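Computer refurbishment

Computer refurbishment is the repair, cleaning and resale of used computers. It is usually set apart from recycling, in which a machine is broken down for its materials. The line between the two is less firm than sellers like to suggest, and the word "refurbished" has no single agreed meaning in the trade.
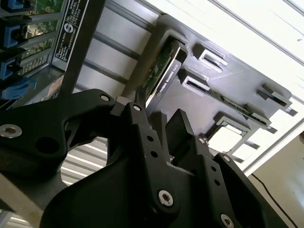
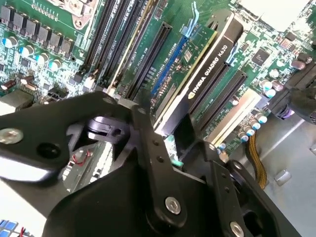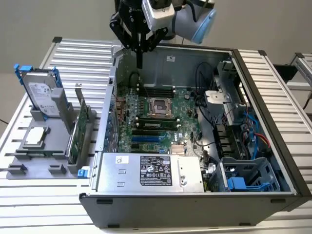
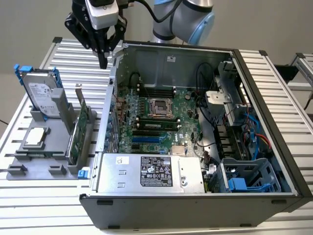 Computers, opened for work on their internal parts.

Terms

Sellers use "refurbished," "renewed," "reconditioned" and "certified" more or less as they please. At one end, the word covers a machine that was stripped, tested and given new storage. At the other, it covers a customer return that was wiped with a cloth and put back in a box. Grades such as A, B and C mostly describe scratches and dents. They say little about how long the power supply will last.

Claims about lifespan

The reseller Femico has advertised that its desktops last "as long as new." The claim rests on a single in-house survey of 1107 machines, followed for 6 months. Genalyn Estrella, who reviewed the survey for the trade newsletter Srour, noted that 321 of the machines had dropped out of it before the end and were left out of the failure rate. Femico has not published the missing results.

Warranty terms may be a better guide. Eltgate, a competitor, offers two years on desktops, but the small print excludes fans, batteries and "wear," a word it does not define.

Environmental claims

Keeping a computer in use puts off the making of a new one, and few writers dispute that this can save energy and raw materials. How much it saves is harder to say. Many published figures assume that every used computer sold replaces a new one. Ye-seo Gil has argued that some buyers would otherwise have bought nothing, so the usual sums count savings that never took place.

Data removal

Deleting files or doing a quick format does not reliably erase a drive. Certificates of erasure are common, though some list only a batch number and cannot be matched to a particular drive.

See also: Electronic waste; Planned obsolescence; Right to repair; Anuvness grading scale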